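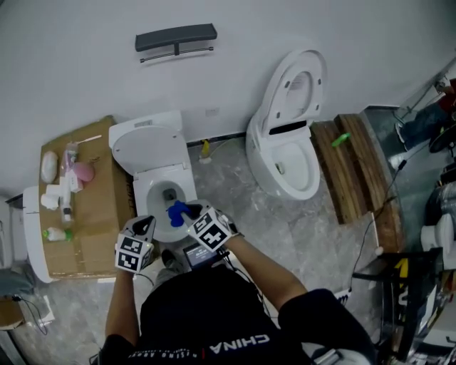 马桶清洁,水面上方的蓝色软物。

Illey 公寓卫生间常见问题
12月更新 文/Illey 住户服务组
分享 300 评论 36

搬进来之前大家问得最多的是网速,搬进来之后问得最多的是卫生间。我们把前台收到的问题整理在一起,重复的合并了,骂人的删了,语气比较委婉的保留了原意。门禁、停车和快递柜的问题请看另外两页。

马桶冲完水还在流,声音像小溪,要紧吗?

听着挺有意境,水表也这么觉得。先打开水箱盖,看看底下那片橡胶密封垫有没有歪,歪了就用手按回去。按回去还流,多半是垫子老化,请报修,换垫子不收费。报修之前可以把墙角的三角阀拧紧,顺时针方向,拧到拧不动为止。有住户拧的是洗手盆下面那只,然后打电话来说没有用。

马桶堵了,能自己通吗?

能。皮搋子放在每层的工具间,用完请冲干净放回去,下一位借用的人会感激你,虽然他不会知道你是谁。通的时候先等水位降一点,把皮碗整个压住出水口,慢慢压下去,再快速提起来。连着做几轮没有动静,就不要再冲水了。很多人会再冲一次试试看,我们接到的溢水电话,大半是从这个“试试看”开始的。

湿纸巾包装上写着“可冲散”,能不能扔进马桶?

包装上也写了“奢宠体验”。请扔垃圾桶。普通卷纸可以冲,厨房纸、棉签、牙线、猫砂不行。猫砂的问题去年问的人特别多,答案没有变过,标着豆腐做的也不行。

马桶圈松了,坐上去会往左滑。

马桶圈后面有两颗盖着塑料帽的螺栓,用指甲撬开帽子,十字螺丝刀顺时针拧。拧紧即可,不必拧到咬牙,陶瓷比想象中脆。往右滑的也适用。

你们发的 Maseck 清洁剂能和别的东西混用吗?

不能。尤其不要和漂白水一起倒,也不要和除水垢的酸性清洁剂一起倒。卫生间只有那么一扇小窗,有的户型连小窗都没有。一种用完,冲干净,开着排风扇,隔一天再用另一种。有人觉得两种加在一起效果会加倍,加倍的是眼泪。

内壁那一圈黄色的印子怎么刷不掉?

那是水垢,本地水硬,怪不到上一任租客头上(别的事情可以怪他)。晚上睡前倒半杯白醋,沿着内壁倒,第二天早上再刷。顽固的地方拿纸巾浸了醋敷上去,过后记得把纸巾捞出来扔掉,理由见上面那一条。请别用钢丝球,釉面刮花以后更容易挂脏,退房验收的时候也看得很清楚。

刷马桶算谁的?

合住的算合住的人,单住的算你。清洁服务每月只管公共区域,合同第三页写得明明白白,那一页大家签得都很快。想额外预约深度清洁的,在住户端里选“Wannasri 保洁”,上门时间选上午九点到下午五点之间。预约码以 3707 开头,开头不对的短信请删掉,那是别人想给你做深度清洁。
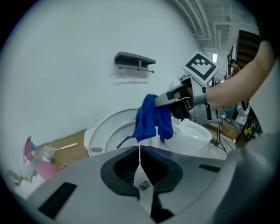

露在外面的前臂,握着灰色夹爪。

地漏反味怎么办?

先往里倒一大杯水。地漏底下有一段存水弯,靠里面的水挡住气味,出差一阵子回来,水干了,味道就上来了。多数情况倒完水就好。倒了水还有味,把地漏芯提起来看看,上面大概率缠着头发。短发的住户看到以后往往非常吃惊,可前任租客是长发,下水道记性很好。

长期不住的话,可以在倒水之后再滴几滴食用油,封在水面上,能干得慢一些。只要几滴。有一位住户倒了半瓶,后来的事他不愿意多谈。

淋浴的水忽冷忽热,是热水器坏了吗?

不一定。早上七点到八点之间,整栋楼的人都在洗澡,水压会往下掉。如果夜里十一点洗也是这样,请报修。如果只有隔壁冲马桶的时候才变冷,那属于老楼的邻里沟通方式,改造方案还在排期。

Flastimetti 花洒的出水孔堵了一半,水往天花板上喷。

胶质出水孔用拇指来回搓一搓,水垢会自己掉出来。搓了没用,拿个塑料袋装白醋,套在花洒头上,橡皮筋扎紧,泡 2 小时。别拿针去捅,捅完孔变大,水还是往天花板喷,而且更有力气。

玻璃胶发黑了,能擦掉吗?

表面的可以,里面的不行。厨房纸蘸除霉液敷一晚,早上揭掉,冲洗,开窗。要是还黑,说明霉长到胶里面去了,只能铲掉重打。这个请报修,我们排队做,目前要等 36 天。自己动手也不拦着,但是上一位自己动手的住户打完胶,淋浴房的门也一起粘上了。

排风扇响得像拖拉机。

扇叶积灰。关掉电源,把面罩往下拉,两边的弹簧卡扣会松开,面罩和扇叶用湿布擦。擦完还响,就是轴承的问题,请报修。在此之前你可以选择关掉它,镜子会起雾,天花板会长霉,安静倒是真的安静。

卫生间能放洗衣机吗?

要看户型。墙上有专门的龙头、地上有独立排水口的可以放。把排水管塞进淋浴地漏的做法请不要学,脱水那一下出水很急,楼下会比你先知道。

镜柜能承重多少?

牙刷、面霜、吹风机,随便放。哑铃别放。这一条写进来是有原因的。

报修之后多久有人来?

漏水和溢水,当天来。堵塞,第二天中午以前来。其他的按顺序排,住户端里能看到排到哪里。重复提交不会让你往前挪,系统会把几条合并成一条,时间取最后提交的那一条,所以请忍一忍。

师傅来的时候我必须在家吗?

不必,但要在住户端里点“允许入室”,备注写清楚宠物关在哪个房间。写“猫很乖”不算写清楚。贵重物品请自己收好,浴室里晾着的衣服也麻烦收一下,师傅脸皮薄。

东西掉进马桶了,还没冲,怎么办?

先别冲。这句话大家都懂,难的是手比脑子快。戴上长手套捞,看得见就捞得到。已经冲下去的,小件首饰有可能还停在弯管里,停止用水,打前台电话,师傅会把马桶拆下来找。拆装费由住户承担,找不找得到都一样收。手机请直接考虑下一部。

退房时卫生间怎么验收?

看台面、玻璃、马桶内外和地漏。自然磨损不扣钱,刮花、缺角、私自打孔要扣。吸盘挂钩可以随便用,掉下来的时间一般是凌晨三点。

以上没有写到的问题,可以在页面底部留言,或者到前台来问。前台中午十二点到一点吃饭,那段时间来问,得到的回答会比较短。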